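Nuver Heavy Cotton Table Cover, Tan Check

Table Linen > Covers and Cloths > Nuver

A hard-wearing cotton cover for kitchen tables, craft rooms and halls. Woven for Skorkura in a medium-heavy cloth that hangs well and doesn't slide about much. Hemmed on all four sides with mitred corners.

Sizes: Small square, Large square, Long
Weight: Heavy
Care: Machine wash at 40, line dry, warm iron on the back
Pack: 2 covers of the same size

The cloth comes pre-washed, so shrinkage is slight, but we still suggest measuring your table and allowing a hand's width of drop on each side. If you are between sizes, go up. The Long size fits most trestle tables with the flaps down.

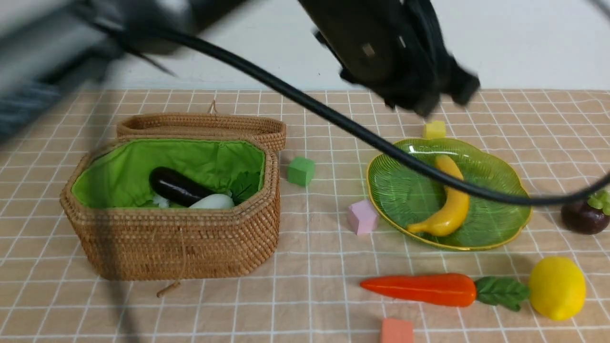
Colour is the thing most customers ring about. Tan Check has been in the range longest and outsells the slate and the moss. The fine white lines on the tan ground make a grid, handy for lining up place mats or squaring a pattern piece before cutting. Please don't use them as a ruler - the spacing can shift a little after washing. Tan goes well with green plates and plain pale walls, and crumbs show less than on white.

Cut lengths of the same cloth can be ordered for cushions or curtains. Ask for Wilma Cowie in the workroom, who will post a swatch free of charge. Trade orders go through Dougal MacLeish.

Moss is out of stock until July. Slate is available in Small square only.

Delivery is free on orders of 2 packs or more. Unwashed covers can be returned in their wrapping.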